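Folding, wiping, stocking: can a machine do it yet? Notes from the Zudley tips page, updated 2019-09-22

Short version: some of it. Slowly. Keep your own hands free for the rest.

**Towels.** The best bet so far. Two arms, two grippers, one flat cloth. What helps, if you get to try one:

- plain color, no fringe
- shake it out first, a balled up towel is the hardest thing you can give it
- light table, darker cloth, or the other way round. Same on same and it looses the edge
- one towel at a time!! not a pile
- grab the corners, pull snug, then lower. Works for people too btw

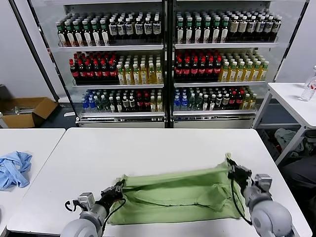 Fitted sheets, forget it. I can't do those either. T-shirts so-so, sleeves go under and stay under. Socks no.

**Folding machines (the closed kind).** Looked at the Zoten in May. You still clip every shirt on by hand, so where's the saving. $900. My old trick is a cardboard board cut to shirt size, costs nothing, takes 2 minutes to learn.

**Wiping counters.** Flat and empty, ok. Put a toaster on it and you're doing half the job yourself. Damp cloth not wet, folded in quarters, flip to a clean side when it drags. Same rule for hand or machine.

**Floors.** Yes, buy one. Pick up cords and rug tassels first. The Indiler at $200 does my hallway fine, empty the bin every run or it just pushes crumbs around.

**Shop floor stuff.** Sorting screws by size, good, been good for years. Sweeping up after the lathe, no, the curly bits wrap round everything. Schmieder bench feeder is decent for cutting the same piece 40 times. For three pieces use a stop block and a clamp, you'll be done before it's set up.

Dishes next time. Need to re-test the glasses, broke one.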